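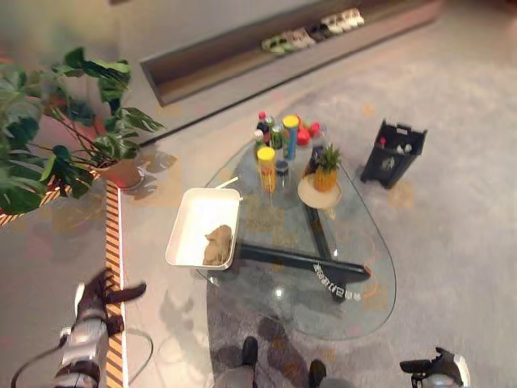
Cleaning and Re-Seating a Loose Glass Tabletop

Ximeng Hao
Last revised 2021-12-26

These steps apply to glass tops that sit on a base by weight alone, with clear pads between the glass and the frame. Tops bonded to metal discs with adhesive are a different job and should not be lifted off their base. If you are not sure which type you have, look up through the glass from the underside with a flashlight. A pad is soft and slightly cloudy. A bonded disc is flat metal with a thin, even line of glue.

What you need

Two microfiber cloths, one for washing and one for drying
A bowl of lukewarm water with 2 drops of dish soap
A plastic scraper (an old gift card works)
Rubbing alcohol
Replacement pads, clear, 20 mm across
A folded blanket larger than the top
Masking tape and a pencil
A second person

Step 1. Clear the top

Take everything off the glass, including trays and coasters. Lift items straight up. Dragging a tray with grit under it is the most common cause of the fine curved scratches that show in low sun, and no cleaner will remove them.

Sweep crumbs toward the center with a dry cloth and pick them up by hand or with a small vacuum. Keep the vacuum nozzle off the glass unless it has a brush.
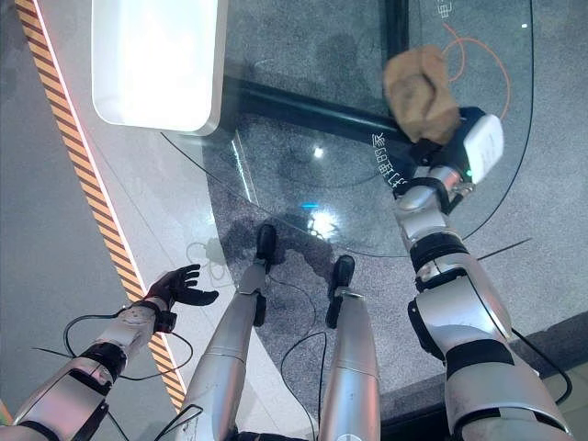
Large glass surface over a patterned gray floor.

Step 2. Mark the position

Asymmetrical tops have only one correct position on the base. Put a strip of masking tape on the edge of the glass above each support and draw a pencil line on it. Put a matching strip on the support directly below. On a painted base, use low-tack tape and take it off the same day.

Step 3. Wash the upper face

Wipe with the damp cloth, then dry at once with the second cloth. Work from the middle outward in overlapping strokes. Do not pour water or spray cleaner near the supports. Liquid creeps between the pad and the glass and leaves a gray halo that can only be reached by lifting the top.

Rings left by hot drinks usually come off with alcohol. Test it first if the glass has any printing or a painted underside. Dried sugar and jam should be soaked under a wet cloth for 7 minutes and then pushed off with the plastic scraper held nearly flat. I used to recommend a razor blade for this. I no longer do: tempered glass sometimes carries tiny fused particles from the furnace, and a blade will pull them loose and drag them across the surface.

Paper bags from takeout or a bakery deserve a separate mention. Grease passes through the bottom of the bag and leaves a film that soap only spreads. Wipe it with alcohol first, then wash.

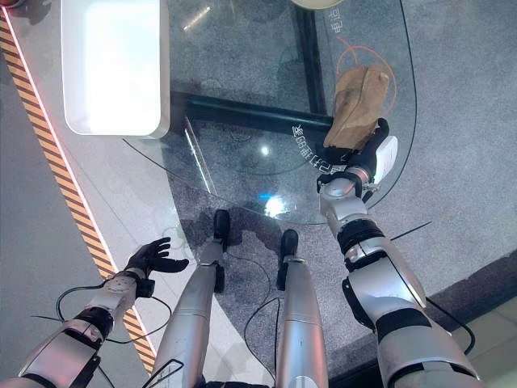 Brown paper bag near the right edge of a curved glass top.

Step 4. Lift the top

Read this step through before starting. A medium coffee table top weighs some 19 kg, and larger ones weigh more. Wear shoes and dry, grippy gloves.

Stand on opposite sides. One person counts. Lift straight up until the glass clears every pad -- if one pad sticks, set the top back down and warm that pad with a hair dryer on low. Never twist the glass to break a pad free. Carry the top on edge, and lay it on the blanket with the underside facing up.

Step 5. Replace the pads

Peel off the old pads and roll any leftover adhesive away with your thumb. Clean each contact point with alcohol and let it dry. Stick the new pads to the base, not to the glass. All pads must be the same thickness. Mixing one new pad with two old ones will make the top rock.

Wash and dry the underside of the glass while it is exposed.

Step 6. Re-seat and check

Lower the top straight down with the tape marks lined up. Press lightly above each support. There should be no click and no visible gap at any pad. Small gaps often close overnight under the weight of the glass. If the top still rocks the next day, check the base on a flat floor before blaming the pads. Thick carpet is a frequent cause, and a thin board under the feet will confirm it.

Remove the tape. Look over the edge of the glass in good light. A chip on the rim of a tempered top means the top should be taken out of use, even a small one.

Routine care

Dry wipe after meals. Soap and water once a week. Bread and pastry crusts shed hard crumbs, so serve them on a plate or tray and brush the glass before wiping it.

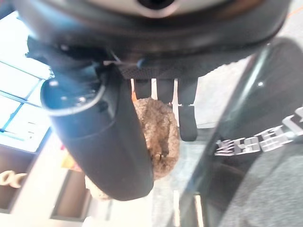
Rough, brown, bread-like object, close up.

Check the pads every April or whenever the table has been moved. Write the pad diameter and thickness on a piece of tape and stick it under the base, where you will find it next time.

Correction: an earlier version of Step 5 said to stick the pads to the glass. Thanks to Ya-wen Au for pointing out that they then show through the top.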